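Posted in: Household Studies › Working Papers
January – by the Clunum home habits group

4. What people told us about sweeping up

We had expected the questions on crumbs and dust to be the dull part of the survey, and we were quite wrong. Of the 2,068 households in Skarnico who were sent the booklet, 1,590 sent it back, and a great many had filled the margins of page 11 with extra remarks in small, careful handwriting. We read every one of them, with a good deal of tea, and we are very grateful to the people who took the trouble.

The plainest finding is that the hand brush is still much loved. In all, 1,019 households said they reached for one on most days, usually after a meal, even where there was a vacuum cleaner in the cupboard under the stairs. Noise came up again and again (sleeping babies, nervous dogs, neighbours through the wall), and so did the bother of unwinding a flex for a spoonful of breadcrumbs.

Where the brush was kept mattered more than we had guessed. Homes in the Pacheco district, where kitchens tend to be small, mostly hung it on a hook by the back door – and those homes swept more often than homes where it lived in a drawer. We can't say from a booklet which came first, the hook or the habit, and we would dearly like to go back and ask.

Age made less difference than we thought it would. Section 5 takes up the matter of dustpans, on which opinion was a good deal more divided.
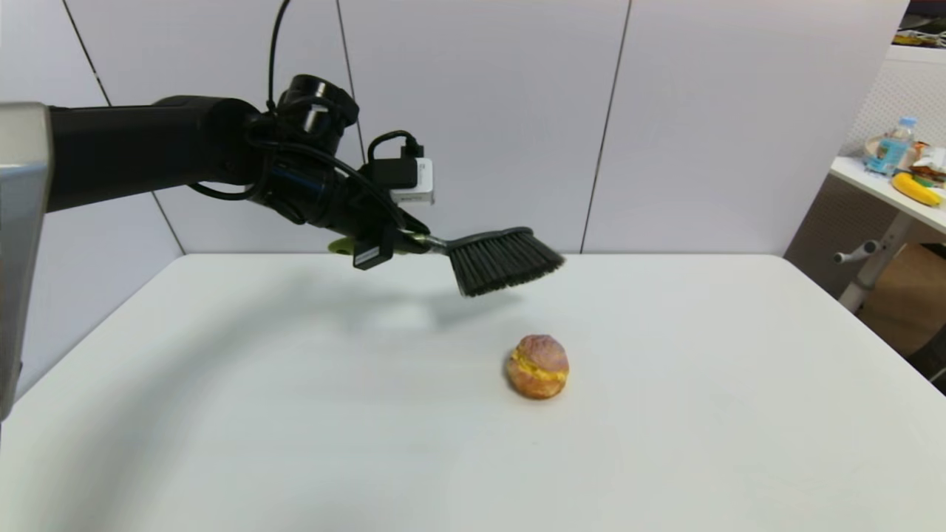

Figure 3. Hand brush with a yellow-green handle, held over a white table.

Contact the Skellix papers desk | © Skellix | Back to top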